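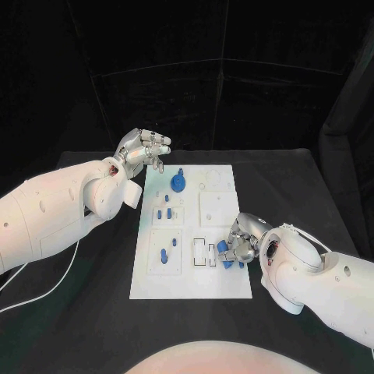
Notes on transcribing death notices from the Hasumbridge paper, posted as a thread because the same questions keep coming in by message. Clippings first. Scan them flat if they are loose; if they are glued into a scrapbook, photograph them from overhead. Light paper on black fabric gives an edge that auto-crop can find. On a pale tabletop it fails on yellowed newsprint and you crop by hand.

Back up the uncropped file before anything else. The page number and the running head are often outside the crop, and you will want both.

Transcribe what is printed. If the notice says "Margret" and the headstone says "Margaret," the transcript says "Margret." The headstone goes in the notes field.

Dates: the paper rarely prints a full date of death. It prints "Tuesday last" or "the 14th inst." Keep the printed phrase in the text field. Put the calculated date in its own field and mark it calculated. "Inst." is the current month, "ult." is the previous one. In an early January issue "ult." puts you in December of the year before. This is the most common error in the index so far.

Issue date and date of death are separate fields. If you only know one, leave the other blank. A blank can be searched for and fixed later.

Ages. "Aged 80 years" and "in her 80th year" are different. The second one means 79. Do not convert in the transcript. The calculated birth year goes in as a range of two years unless months and days are given.

Married women. Index under every surname in the notice, including ones that only appear for a parent or brother. "Mrs." plus the husband's full name gets indexed under the husband's surname with the given name blank. Do not fill in the given name from the census and leave it unmarked. Brackets, always.

Survivors: list in printed order. Order sometimes follows age and sometimes follows distance from town, so don't read birth order into it.

"Preceded in death by" is not a complete list either. Infants are left out of most of the older notices and included in most of the newer ones.

Funeral home ledgers. The Vestergaard ledgers cover the town and the farms on the Olik road. They give the date of death, the date of burial, who paid, and usually the plot. Where ledger and newspaper disagree on the date of death, I enter both with sources and pick neither. The ledger entry was often written up after the burial.

The paper ran a second notice, the card of thanks, a week or two after the first. Transcribe it. It names pallbearers and out-of-town relatives the obituary skipped. Link the two records by record ID, because names get spelled differently between the two.

Software. I use Tirkon for data entry. Two settings matter. Turn off auto-capitalize, which damages "de" and "von" surnames. Set the notes field to unlimited, or it truncates with no warning.

Tirkon's text recognition is usable on clean microfilm and poor on anything folded. A fold through a line of type costs more time to correct than to type fresh. I type folded clippings from scratch.

Batch size: 35 notices, then stop and proofread. I tried 100 and the error rate in the last third was bad enough that I redid it.

Proofread against the image, never against the first draft. Read numbers backward. Plot numbers and ages get swapped more than names do.

File names: issue date first, then page, column, surname. Year-month-day so they sort. No spaces.

Recent notices: I don't post anything from the last 30 years that lists living survivors by street address. The transcript keeps the address and the public copy drops it.

Still open: notices reprinted from out-of-county papers with the original date removed. I enter the reprint date and flag it. If anyone has a better rule for these, reply under this post.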